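Robots, cups and a very patient crowd at the Wuvness open day

I'll admit I went along to the Wuvness open day mostly for the free sausage rolls. My neighbour's daughter had been talking about it for weeks, the flyer at the Prudholm library had a robot arm on it, and it was raining, so off we went. We ended up staying the whole afternoon and I've been boring people with it ever since!

If you don't know the place, Wuvness is the robotics workshop in the old Rweyemamu building, just past the tyre shop on the way out of Prudholm. They've been in there a couple of years, and until this April I'd never seen the doors open. I'd always figured they made parts for something. What they do is teach robot arms to handle ordinary household stuff, the kind of thing you and I pick up without a thought while we're waiting for the kettle.

They were letting people through in groups of 20, so there was a bit of a queue along the footpath. By closing time they'd clicked 459 of us through the door. The woman with the clicker told me it was really 458, as one bloke had gone out to move his car and come back in again. They'd expected nothing like that, and the sausage rolls were gone by two o'clock (I got one).

Inside, each group got a quick welcome from Guðlaug Hjaltadóttir, who runs the workshop. She's very funny and she doesn't talk down to anyone, including the small kids sitting on the floor at the front. She asked them how many ways there are to pick up a cup. One boy said "from the top", another said "with your teeth", and she wrote both on the whiteboard.

Then it was on to the part everyone had come for. There were two arms going, and ours was called Dodley. It has a little camera mounted near the gripper, and the view from it was up on a big screen on the side wall, which I thought was the best idea of the day. You could watch the arm itself or you could watch what it was looking at, and after a minute or so nearly all of us were glued to the screen.

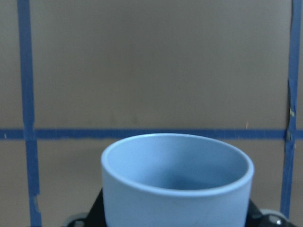
Dodley's own view of the job: a pale blue cup between the gripper's black fingers, with taped cardboard behind.

I was surprised by how homemade it all looked. I'd been picturing something out of a car factory, all glass and yellow lines, and there was a sheet of cardboard with blue painter's tape stuck across it. My brother-in-law has the same tape in his garage. I liked the whole thing more for it, to be fair. Guðlaug said they spend their money on the arms and then make do for the rest, and most of us could relate to that.

The cup caused a fair bit of suspense, too. It hasn't got a handle, so there's no easy bit to hook on to, and the fingers have to come in from the sides and squeeze. Squeeze too softly and it slips. Too hard and, well, they keep a dustpan under the bench. I've never heard a room go so quiet over crockery. When Dodley lifted it on our turn we all clapped, and a lady behind me yelled "good on ya, mate!" at a machine.

It doesn't always go that well, and they were pretty upfront about it. The group before ours had watched three misses in a row, and apparently they cheered even louder when it finally came good. One of the younger engineers told me that a miss is useful to them as well. They save the camera pictures from every go, good and bad, and look back over them later to work out where the fingers went wrong.

Afterwards the kids could have a turn at steering the second arm with a controller, moving foam blocks from one tray to another. The line for that was longer than the one outside. My neighbour's daughter got four blocks across before her time was up and has since informed her mum that she'll be working at Wuvness when she grows up. I had a go myself and got none. It's much harder than it looks, and I'd like it on the record that the controller was a bit sticky by then.

I did ask what everyone asks, about whether these things are coming for our jobs. Guðlaug said the people she has in mind are the ones who have trouble gripping, and that her own dad can't manage a full mug any more. She reckons a useful helper for someone like him is still years off. She didn't try to sell us anything, either, and I appreciated that.

They're hoping to run another open day in spring, with a bigger room for the demos and a second screen so the people at the back can see. Entry will be free again, and the library will have the details at the front desk once a date's been picked. Go early if you're after a sausage roll.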